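Why Do Candy Companies Have Mascots?

I have a question for you. Can you think of a candy that has a face? I bet you can! Maybe it has arms and legs too, and it talks in commercials. A character like that is called a mascot, and I love them (even the weird ones).

Let's make up our own candy company so I can show you how it works. We'll call it Lollent, and it sells lemon drops. Lemon drops are yummy, but one lemon drop looks a lot like another. If two bags are sitting side by side on the shelf, how do you pick? So Lollent draws a goofy lemon with big sneakers and names her Lena. Now you remember the bag with Lena on it!

Companies know that people like characters. You can feel like you know Lena, kind of like a friend from a cartoon. That can make you want her candy more, and it's a kind of advertising.

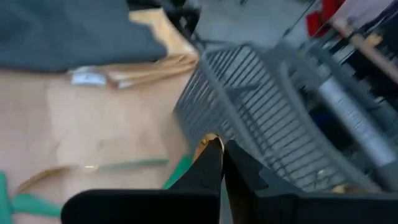
A little gold-yellow shine on a tabletop day.

Sometimes a company changes its mascot. Say Lena gets new shoes in January. Some fans cheer, and some fans get really grumpy! Grown-ups may even argue about it on TV. I used to think that was silly, but people get attached to things they grew up with. I still miss the old tiger on my cereal box.

Try this the next time you're at the store. Pick a candy bag and ask yourself two things: Who is on the front? Would I still want it if the bag were plain?

Then draw a mascot of your own. Mine is a grouchy gumdrop named Guthrie, and he hates being sticky.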